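Varmont 560 Hardwax Oil, Satin: Review
Reviewed by Hicham Tahiri

Varmont 560 is a two-part hardwax oil sold for tabletops and counters. I applied it to a walnut-veneer desk at home and a solid walnut bench top at work, using the same can for both. Both surfaces were sanded to 120 grit, vacuumed, and wiped with a dry cloth.

Mixing is by volume, three parts oil to one part hardener. The cup supplied has marks on the inside that are hard to read once oil is on them. Pot life is listed as four hours. Mine began to thicken after three.

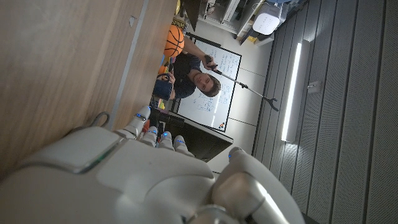

Fingers and thumb, each with a blue light.

Spread the oil with a white pad, wait 15 minutes, and buff off everything that has not soaked in. Coverage was good on the solid top and less good on the veneer, where the edge banding took on very little color. Any oil left standing dries tacky and has to be cut back with a gray pad.

The older formula, Varmont 408, needed two coats. The maker says one is enough with 560. On my desk it was not, and the second coat evened out the sheen.

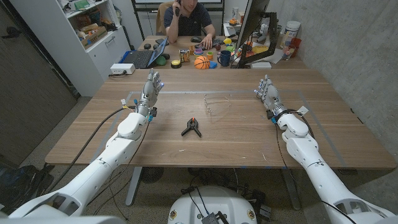 Moataz Alaoui wrote in to say that he got a full finish in one coat on walnut by stopping at 100 grit, and that sanding any finer closes the grain too much for this oil. His top has been in use since June and he has recoated only the front edge.

I have since tried 100 grit on an offcut. It takes more oil and looks slightly darker, but the cross-grain scratches show in low light.

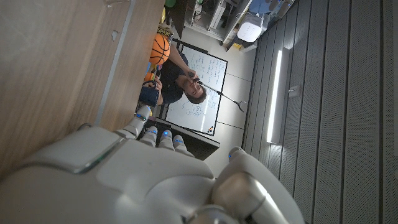 White hand with slim fingers, close up.

Resistance was checked after seven days of cure. Water left overnight made no mark. Coffee wiped up after an hour made no mark. Vinegar left a dull ring that came out with a small amount of fresh oil. A hot mug left a faint white circle, and

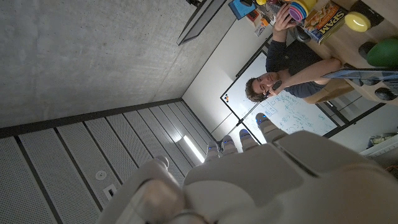 this one faded by the next morning without any treatment. Benmoussa hard oil, which I used before, did slightly better with heat and worse with vinegar.

Odor is mild for the first day. Oily rags should be laid flat outdoors or soaked in water before disposal. The lid seals poorly after the second opening, so decant the remainder into a smaller jar.

Rating: 4 out of 5. One point off for the cup and the lid.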